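Rinulgate Catering, Tarnley site
Tray line working group
Notes of meeting, 2024-09-22
In the chair: Teun Brouwer. Notes: Thijs Verhoeven.

1. Notes of the July meeting
Agreed, with one correction: the rota change applies to the wash-up team as well as the tray room.

2. Tray laying
Teun reported on the two-arm station. It is being taught the basic setting of tray, plate, glass and cutlery. The target for this stage is 300 trays a shift. Last week it managed 108, with staff stepping in for the rest. Glasses are the slow part. The station from Gorka will stay at one setting until the glass step is reliable, and the soup bowl is put back to the next stage.

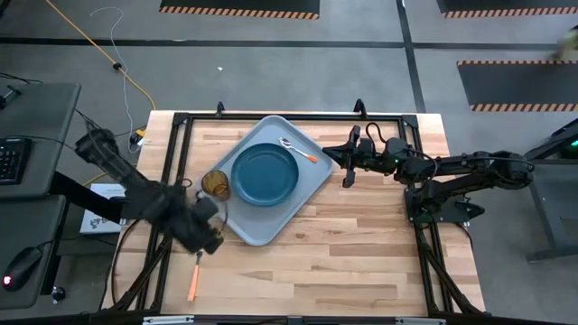
Staff on the early shift asked who is responsible when a tray goes out short. Teun said the checker at the end of the line signs for it, as now. Several people felt this puts more on the checker than before, when two people had already looked at the tray. It was agreed to try a second checker on earlies and look at the error sheets again next time.

3. Jobs and hours
No posts are to go this year. Five people will move from laying to checking and restocking, on the same grade. Thijs asked for this in writing. Teun to get a letter from the Rinulgate office. Concern was raised that checking means standing in one spot for most of a shift. Swaps every 45 minutes were suggested and will be put to the supervisors.

4. Training
Nijs will run the stop and restart session again for those who missed it. Nights have not had one at all. Cover to be arranged so they can attend in paid time.

5. Any other business
The noise from the extractor fan was raised again. Teun to chase.

Actions
Teun: letter on grades, fan, second checker.
Thijs: list of night staff for training, error sheets.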